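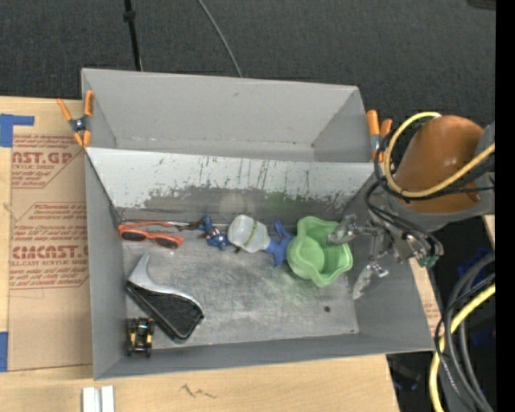 Front side of the divider, with the worn strip along the bottom edge

Netcombe Community Help > Home and Workshop > Metal and paint

Scratched white divider in a sheet-metal bin: repaint, cover or leave it?

Posted by Bartosz Kalinowski, 25 Nov 2019
3,336 views

I have a large gray sheet-metal bin that sits on a light wood tabletop and gets used for small odds and ends. It is split the long way by a sloping divider. The rear part is plain gray and in decent shape, apart from some small light specks near the corners. The front part is where everything goes, and the divider is the thing that bothers me.

The divider is white, and the side you see in the photo is covered in dark scratches that run up and down. Along the bottom edge the white is gone and you are looking at bare gray metal, in a strip that isn't even. I would like it to look clean again, and I would also like it to stay that way for longer than a few months.

What goes in there is a mix. At the moment it's red-orange sunglasses, a small blue action figure, a white plastic bottle, a bright blue toy piece with points on it and a light green bowl with a wavy rim. Next month it will be something else. Most of it is plastic, but there are metal things at times. It all slides down the slope and ends up along the foot of the divider, so that's the part that gets rubbed.

I have a spring clamp with orange grips at either end of the bin and I'd take those off before doing any work.

What I want to know:

Can I paint over the scratches, or does the whole panel have to be stripped?

Is spray paint good enough, or should I use something with a brush?

Would it make more sense to stick something over it and forget about paint?

I don't know what the white finish is. The bin came with the table when I bought it from a workshop that was closing. No label on it that I could find. I have a sanding block, some masking tape and a drill. I don't have a compressor and I'm not going to buy one for this.

Skondus
Member, 73 posts

You don't have to strip it. You do have to sand it. I did a set of metal drawers last February that were in about the same state and they're still fine on the fronts, less fine on the insides.

What I did:

Take everything out and wash the panel with warm water and dish soap. Rinse it and let it dry. Then wipe it with mineral spirits on a clean rag. If there is any wax or hand grease left on it the paint will fisheye.

Feel along the scratches with a fingernail. If your nail drops into one and you can feel metal, that one needs primer. If it feels level or a little raised, it may be a mark left on top by something dark, and a melamine sponge could take it off. Try that first on a small patch. You might have less to fix than you think.

Sand the whole white side with 220 grit, going lightly. You only want to take the shine off. At the bottom, where the paint ends, go over the border between white and bare metal until you can't feel a step. That's the slow part. If you skip it you'll see the line through the new paint, no matter how many coats you put on.

Wipe off the dust. Mask the walls and the floor of the bin if the divider doesn't come out. Two light coats of metal primer, then three light coats of white enamel. Leave the time it says on the can between coats.

Then leave it alone. I waited six days before putting anything back in. Enamel feels dry after an hour or so but you can still dent it with a thumbnail for a good while after that.

Spray is easier to get smooth on a slope. A brush will run unless you go thin. Do it outside or with a window open.

Imska
Member

just get a new bin

Idahosa
Moderator

Skondus has the method right and I'd follow it if you want a painted finish. I would think about whether you do, though. Look at which part has gone. The lower edge is worn right through, and by your own account that's where things come to rest. Whatever you spray on will meet the same treatment. A can of enamel is not harder than whatever was there before, and if the old finish was a baked powder coat it will be softer.

Two other ways to go about it.

The first is a liner. Get a piece of thin white plastic sheet, HDPE or polypropylene, cut to the size of the slope. Sign shops often have offcuts and sell them cheaply. Mine was 16 inches long and I cut it with a utility knife and a steel ruler, scoring it several times and then bending it. Yours will be longer. Glue doesn't hold well on either plastic, so fold the top over the upper edge of the divider and clip it there. You could use the clamps you already have if they reach, but small binder clips will do. Round the corners with scissors and a bit of sandpaper. When the sheet gets ugly, turn it around, and after that replace it.

A liner will still scratch. It hides scratches better than gloss paint over metal does — the color goes all the way through, so a scratch in white plastic stays white unless dirt gets into it.

The second is to paint the slope and then protect only the bottom few inches with a strip of clear film, the kind sold for car door edges. Wait until the paint has cured fully or the film will lift it when you peel it. That's two weeks for most spray enamels, and longer in a cold room.

Whatever you choose, do something about the bare metal. If it's plain steel it will start to rust if anything damp gets left against it. Put a magnet on it: if it sticks, prime it. If it doesn't stick it is likely aluminum, and then you want a self-etching primer before the enamel, as ordinary primer tends to flake off aluminum.

The specks in the rear half I'd leave. Wipe them with the same soapy water and see whether they go.

Bartosz Kalinowski
Original poster

Thanks. The magnet sticks. The sponge took off some of the marks near the top but most of them are real scratches. I'll prime the bottom strip and try the plastic sheet over it, and leave the enamel for now.

Does the sheet need a gap at the bottom, or can it stand on the floor of the bin?

Idahosa
Moderator

Leave a small gap, the thickness of a coin. Grit collects down there and you want to be able to brush it out.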